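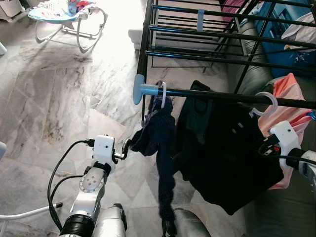

Figure 1. Dark navy knit garment on a small white hanger, front rod of the drying rack.

Drying Knitwear Indoors: Hanger or Flat Rod?
Project report, Household Textiles module
Fenna Desmet, Ward Coppens, Milan Van der Linden
Supervisor: Pieter Lambrechts

Abstract

Knitted garments dried indoors often lose their shape. This project compared two ways of placing them on a folding metal rack: on a hanger hooked to a rod, and laid flat across several parallel rods. Change in length and drying time were recorded for 5 garments.

Background

Residents of the Ondham student apartments have no access to outdoor drying space. Racks are set up in the living rooms, usually close to the sofa, and knitwear is dried next to cotton and synthetic items. Care labels commonly recommend flat drying for wool, but a garment laid flat takes up most of a rack. Residents therefore tend to use hangers.

Method

Each garment was washed on a wool cycle, spun once and weighed. It was then dried under both conditions, in separate weeks, with the windows closed. Length was measured from shoulder to hem before washing and after drying. A garment was considered dry when 2 consecutive weighings gave the same result.

The garment in Figure 1 has a textured, woolly surface. It is bunched at the top and hangs below the rod in a long, twisted strand. This position was classed as "gathered" in our records, as distinct from "spread," in which both shoulders rest evenly on the hanger.

Results

The heaviest garment weighed 343 grams dry and showed the largest increase in length after hanging. Gathered garments took longer to dry than spread ones, and the folds at the top were the last part to lose moisture. Flat drying produced no measurable change in length, although rod marks were visible on two items.

Discussion

The small number of garments limits the value of these findings. Room humidity was not controlled, and one Friday reading was lost when the kitchen scale failed. Koen Dewulf of the textile workshop advised that a wider hanger be tested in any further work. Measurements for each garment are given in Appendix B.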